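Bench Notes: The Lutis Kit, Three Weeks In

We have now had the Lutis tabletop kit for three weeks, long enough to form opinions and lose one of the hex keys. Shewit Nigatu did most of the setup. I did most of the sitting nearby and reading the manual aloud, a job I recommend to anyone.

What you get for $2739 is an arm, a two-finger gripper, a wrist camera, a power brick the size of a meatloaf, and a year of the Birhane software. The gripper alone is $245 if you break it. The sales page mentions this price twice, so they may know something.

Unboxing to first movement took us an afternoon. The manual claims an hour, and I would love to meet the person who did it in an hour. Most of our time went to the camera calibration, where you wave a checkered card around until the software is satisfied. It is hard to satisfy. Shewit finally got it through at 4:40 p.m. by moving the card so slowly I thought she had dozed off.

Once it runs, the thing is pleasant to work with. You guide the arm by hand through a job, the software records it, and after 10 or so rounds you let it try by itself. We stuck to kitchen stuff – trays, food containers, whatever was in the cupboard – as that is what most of you wrote in asking about.
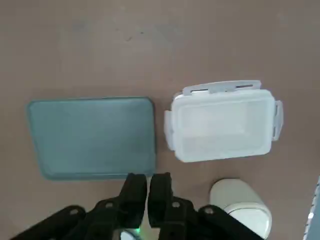

What we liked

The wrist view is the best part of the package. You see both fingertips and what they are coming down next to, so when a food container sits close to a tray you can tell whether there is room before you find out the loud way. Pale containers are a fair test for any camera, and the Birhane picture gave us enough to find the latches.

The arm is also quiet. You can take a phone call beside it.

What we didn't

The fingers are thick. Fine for the rim of a tray, less fine for getting under a latch, and Lutis sells the slim pair separately, of course. The camera goes soft up close, right where you start to care. And the software logs you out after lunch, every lunch, with no setting to stop it. I wrote to support on Monday and got a cheerful reply about a different product.

Should you buy it?

If your budget tops out near $2000, the older Clummont arm will do most of this with more swearing. Ilse Weidemann has run one at the Gesau workshop for years and won't hear a word against it. If you can stretch, the Lutis is easier to teach and easier on the ears. Get the slim fingers at the same time and save yourself the second shipping charge.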